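Basketball goes soft after a night in the garage. Bad valve or just cold?

Posted by Mi-kyung Moon in Westow Community Help, Sports and Outdoors

My daughter's basketball is a Trileck, bought last February. If I pump it up in the evening it bounces fine, but by morning it is noticeably flat. The garage gets down to 22 degrees overnight. I put soapy water on the valve and saw no bubbles. Do I need a new ball, or is there something else to try first?

Ga-eun Um

Bring it inside for a few hours before you add any air. Cold air takes up less room, so a ball that was fine at room temperature will feel soft in a cold garage. If it firms up again in the house, there is no leak. 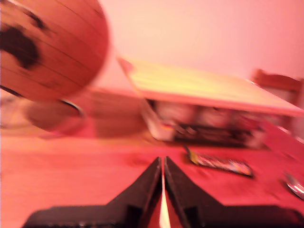 If it is still soft once it has warmed up, check the valve again with the ball fully pumped. A slow leak may not show when the pressure is low. Wet the needle before you push it in — a dry one can tear the rubber. Most balls have the right pressure printed near the valve, so go by that and use a gauge.

bellerham_dad

Had the same thing. Just keep it in the hall closet.

Joo41

A drop of glycerin oil in the valve fixed mine. It won't help if the bladder has a hole, and patching one costs more than a cheap ball. Also don't leave it at full pressure next to a heater. Mine got a lump on one side and never rolled straight after that.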